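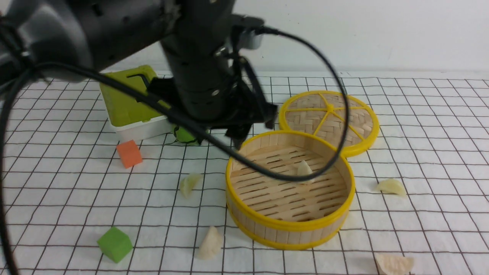
Section 3. Setting Up and Filling the Steamer Basket

This section applies to the Palletti round bamboo steamer basket and lid, supplied with the Tumeo table-cooking set. Please read it in full before placing the basket over water. Instructions for the pot and stand are given in Section 2.

Before first use

1. Remove all paper and ties from the basket and lid.

2. Rinse both parts under cool running water. Do not use soap. Bamboo takes up the taste of detergent and passes it on to food.

3. Stand the basket and lid on edge and allow them to dry overnight.

Caution: Do not place any part of the steamer in a dishwasher or microwave oven.

Preparing the table

4. Lay a clean cloth or mat over the work surface. A grid pattern is helpful when spacing dumplings, but any flat covering may be used.

5. Set the basket down with its woven floor at the bottom and place the lid within easy reach. The yellow rims should be free of cracks. If a rim has lifted from the bamboo, stop and refer to Replacement Parts.

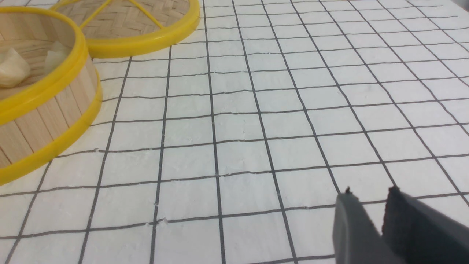
6. Line the floor with perforated paper or cabbage leaves. Leave a gap along the wall so that steam can rise.

7. Place the dumplings in the basket with the pinched side up. They should not touch one another or the wall, as the wrappers swell during cooking.

Note: Fruit and other items that will not be steamed may stay on the table, provided they are kept toward the back and clear of the basket.

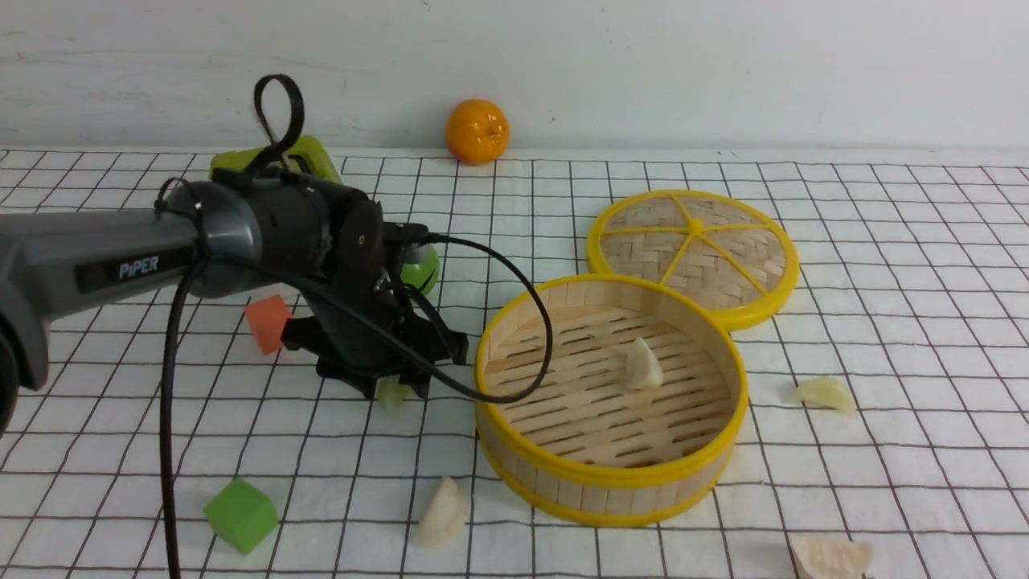

Dumplings waiting for a second batch should be covered with a damp towel. Wrappers left in the open for more than 17 minutes may dry and split at the fold.

8. Place the lid on the basket and press lightly until it sits level. Do not force it - a lid that rocks is usually resting on a leaf or a piece of lining paper.

9. Move the basket to the stand, holding it by the lower rim with both hands.

Warning: Steam can cause serious burns. When opening the basket, lift the far side of the lid first and keep your face and forearms well back.

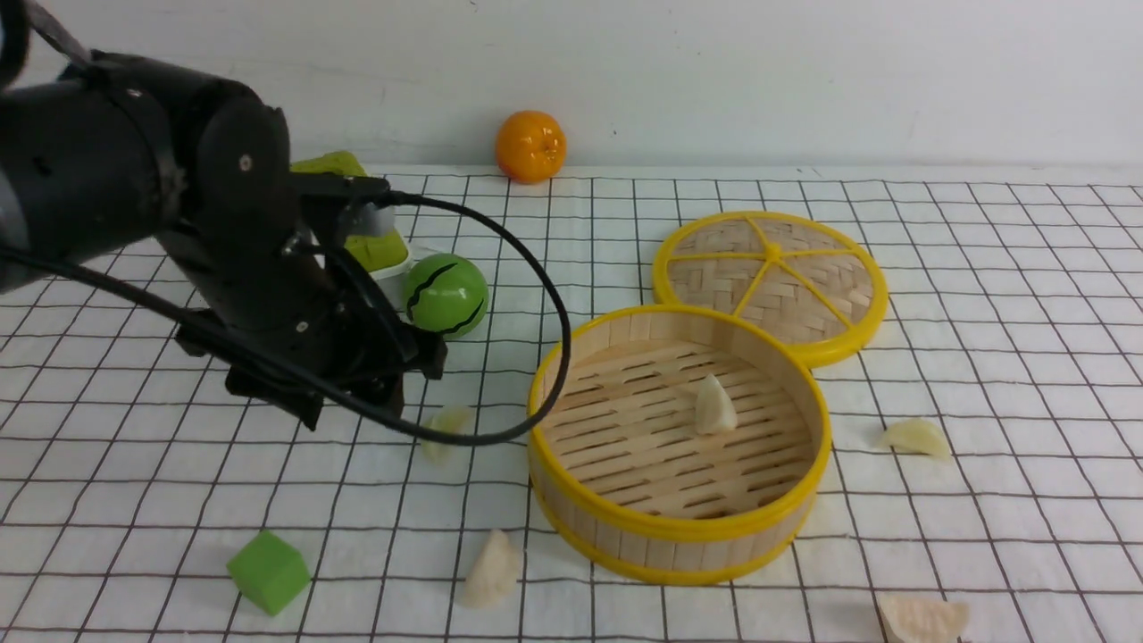
Reading time: 2 minutes (409 words)

After use

10. Allow the basket to cool, then remove the lining and any scraps of dough. A soft brush may be used on the woven floor.

11. Store the basket and lid separately in a dry cupboard. Do not seal them in plastic bags.

Replacement Parts

Rims and lids may be ordered through Wada Household Service. Requests received by noon on Wednesday are shipped the same week. Please address written inquiries to Trilok Malhotra, Customer Documentation.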